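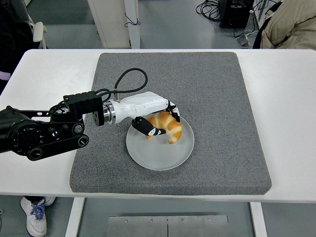

Croissant on the gray mat, white table.

5 December 2020, workshop notebook, Grimora

Long one today, so forgive the handwriting, whoever ends up reading this after me. We ran the whole of the Leiva hour twice, once with the doors shut and once with them open (brr!), and I do think it is starting to feel like a show and less like a pile of bits that happen to be in the same folder.

Khanyisile Botha did her new opening, the one with the ferry announcements, and I laughed so hard at the lost umbrella part that I missed a sound cue. Sorry, Khanyisile. She has cut the poem about her dentist. I miss it, but the bit before it now lands on "and that was only the deposit," which got a proper bark out of Barnabás, and he has heard it more times than anybody.

Timings: first run came out at 113 minutes with the interval, far too long for Plallton, who want us off the stage and the chairs stacked well before that. Second run was better, and most of the saving came from the middle section, where Barnabás Kovács had been letting the landlord character talk and talk. I love the landlord. He needs to go home sooner.

Things tried:

The kazoo under the second poem. No. It was funny for one line and then you just wanted it to stop.

Barnabás reading the heckles off cards in a very kind voice. Yes, keep, and write more of them. We have 18 cards and two are the same joke with a different hat on.

Swapping the order of the wedding story and the swimming pool story. I'm still torn. The wedding gets the bigger laugh but the pool makes people lean in, and on a cold night with a small room I'd take the leaning in. Khanyisile disagrees with me, warmly and at some length.

Lamp cue on "goodnight, Jimorport" is still late. My fault, my finger. I've moved it up to the breath before the line and marked it in green in the script.

The ending we had in November was cleaner, I think, and I'd like us to read it aloud once more before it goes in the drawer for good. Old pages are clipped inside the back cover.

Next time: bring the spare music stand, and a shorter landlord.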